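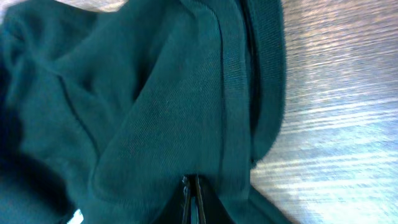 Clothes swap is back at the Namier hall this February

If your wardrobe is anything like mine (one drawer that shuts, three that don't), you'll be happy to hear the Namier clothes swap is on again this month, and it's grown. Last year we put through 293 pieces over one long afternoon. This time Eilidh Laing, who's running the sorting tables, is hoping for a fair few more, and she's asked me to pass on how it works.

Bring up to 14 items, clean and dry. Jumpers, trackies, winter coats, kids' stuff, it's all good - just no undies and no single socks, please! Don't stress about ironing. Everything gets shaken out and folded again at the table anyway, and we check seams, cuffs and collars while we're at it. Anything with a split seam goes across to Amna Dhanial on the mending bench, and she'll have her grey thread and her very strong opinions about cheap zips with her. 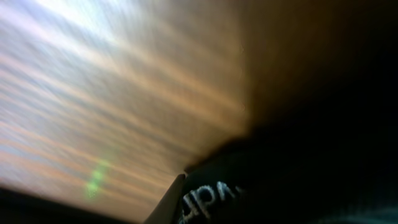
A blur of colour at the swap.

You get one token for each piece you hand in, and the tokens are good all day. I got a beautiful bottle-green cardigan last time and have hardly had it off my back, so I'll be there early with my elbows out.

Doors open at 10 am for drop-off and the swapping starts at noon. Entry is a gold coin, which goes towards new racks (the old ones lean a bit, you'll have noticed). There's room for roughly 100 people at a time, so there may be a short wait at the door around lunch.

Leftovers go to the op shop on Arain Street. If you can spare an hour for folding at the end, put your name on the sheet near the kitchen.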